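desk-tidy set, Juvutcombe room. Notes by Vimala Venkataraman, started April, still patchy

## What's in it

Small things on a white desk: flowers, a potted plant, a green bottle, a round board, woven basket with lid. 200 clips so far, 16 layouts.

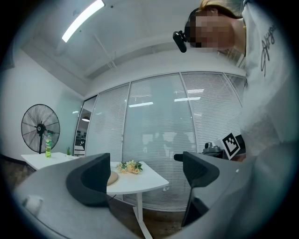
Labels are in `items.csv`, one row per thing. Flowers count as one item, don't split the stems.

## Naming

- `board` = flat and round
- `basket` and `lid` get seperate rows, even when the lid's on
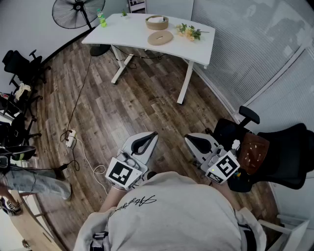
Fladby layouts use the same names. Old Zarei list says "mat" for board, ignore.

## To do

- check lid on / lid off times, some are out
- merge the two plant rows
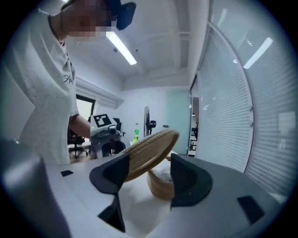 - spelling in `notes.txt`, I know, will fix it tommorow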